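Sat 8 December. Snack logistics, a thread.

---

Driving 171 miles to Trukia tomorrow with Hadiza Babalola and Ylva Løken. My one assigned duty is snacks. I was given this duty after what happened in June, when my one assigned duty was directions.

---

The plan was a modest selection. Something salty, something sweet, an apple for appearances. Then I went to the store hungry and the apple fell off the list somewhere near the chips.

---

Everything is now on the table against the wall, where I can look at it and feel like a quartermaster.
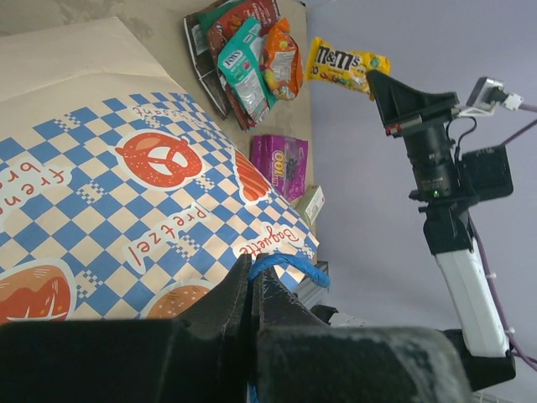 ---

Ylva wants it all to go in one bag. Her reasoning is that in June we had snacks in the trunk, snacks under a seat and one pouch of trail mix that surfaced in August inside a boot.

---

So, one bag. I have exactly one paper bag in this apartment that hasn't already been used for recycling, and it's the bakery one. I've been saving it for months. You can't throw out a bag with handles, my mother would feel it from two states away.

---

It does raise a labeling issue. This bag makes a lot of promises. Anyone opening it in the back seat is going to be expecting bread, and they're going to be expecting it in several formats.

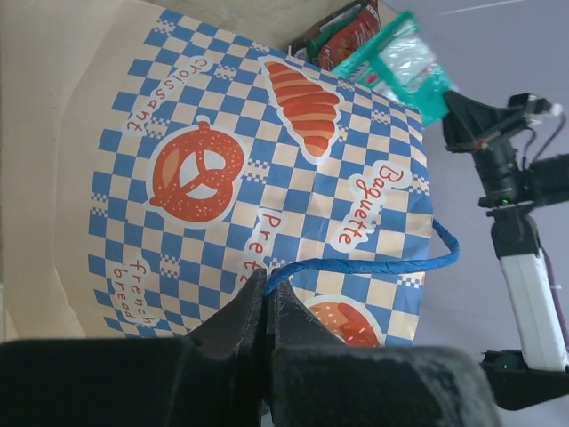
*Croissant, baguette, french bread. Big talk for a bag.*

---

Texted Hadiza to ask if it was false advertising. She wrote back "is there a pretzel" and I said there's a picture of a pretzel. She has not replied. I think I've lost her vote.

---

Packing order, for those who care (Ylva cares):

- chips last, on top, or they become seasoning
- peanut M&M's near the top too, driver's side, no discussion
- small boxes down the edges
- the orange pouch wherever it wants to go, it's never once stayed where I put it

---

I did try a tote first. It's a free one from Backlund, it's the size of a pillowcase, and everything sinks into one corner and gets sat on. Paper bags at least have the decency to stand up until Grikley, where the road gets bad.

---

Someone is going to ask if we could just stop for food. We could. There is a diner in Grikley that closes at 2 on Sundays and we have never, in all our years of trying, left the house in time for it.

---

Current status: bag on the left, pile in the middle, me on a chair eating crackers that were never part of the pile and so don't count.
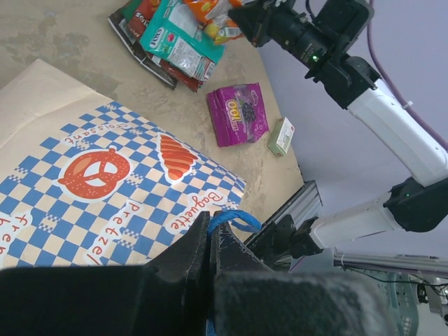

*The purple one has grapes on it. I'm calling that the fruit.*

---

Ylva has asked for "a rough calorie figure." I said 3000 and she said per person? and I said let's talk about the weather.

---

Update: Hadiza is back. She'll accept the bag if I buy an emergency pretzel on the way to pick her up. So I'm now going to a bakery, where they will give me a bag.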